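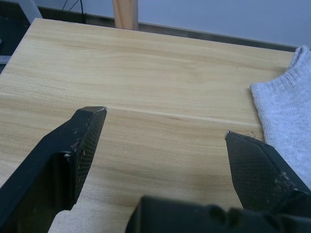 Flullex matte hardener, second batch, brushing out worse than the first. Mixed at 17 percent by weight, 70 degrees in the shop, 416 g total. The top is a light blonde wood with wavy grain and a straight seam across it, and the finish goes cloudy along a seam like that one before anywhere else. Anyone else seeing this?

dovetail_rick
Cloudiness at a seam is glue residue. Scrape and recoat.

mk_finishes
Disagree. Residue shows as a bright line with a hard edge. Cloudy means the matting agent settled. Did you stir the can or shake it?

OP
Stirred, some 533 strokes by feel. Residue was scraped back on Friday before coat one.

dovetail_rick
Scraped with what? A dull card burnishes the glue in.

OP
Koller card, fresh burr.

mk_finishes
Then strain the can and check the bottom. I switched to Gundico over this in April. It levels slower but stays even.

OP
Sludge on the bottom. Straining tonight.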